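Iltosside planner and sim tooling, November check-in
Caltville office and remote
Present: Saimi Kinnunen (chair), Suryani Simanjuntak (notes), planning and perception people
Start 10:00

1. Last month's actions
All closed except the log viewer fix, carried over. Saimi thanked everyone for getting the new Sturnel build out, it starts up so much faster now and people are already using it for daily work!

2. Drawer task in narrow spaces
Suryani showed the corridor layout with both arms in play. The old planner treated each arm on its own and checked for clashes afterwards, so with a wall on either side it threw away a lot of good paths. The new one plans both arms and the base together. Planning time is down to 300 ms on the test machine, which got a small cheer from the remote end.
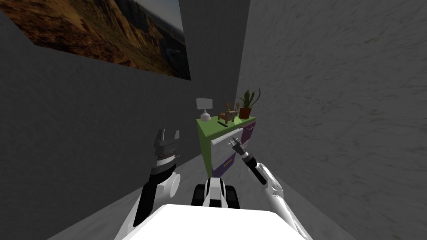

Corridor layout in sim, right gripper near the handle of the white drawer panel.

Discussion: how close should the gripper get before we hand over from the planner to the contact controller? Saimi would like the switch point to be a setting per task and not a fixed number in the code. Agreed. Suryani also wants the base to be allowed small moves during the approach, and will try it on a branch first.

3. Perception
Handle detector was retrained with more wall textures and more clutter on top of the furniture. Pale handles on pale fronts are still the hardest case. Depth noise model from the Fröhlich branch is merged and looks really promising. Question from remote whether pictures on walls can trigger false surfaces in the map; no one had numbers, so we will log it and look.

4. Nightly runs
We now do 500 randomized starts every night, up from 300. Two failures keep coming back: the elbow brushing the wall during retreat, and a time-out when the grasp pose flips. Both can be replayed from the seed, so they should be pleasant bugs to chase for once.

5. Actions
Suryani: base motion branch, share results on the channel
Saimi: switch point setting, plus docs
Perception: wall picture check, handle detector report
Carried over: log viewer fix

6. AOB
Demo slot is 10 minutes, please keep clips short.

Closed 10:50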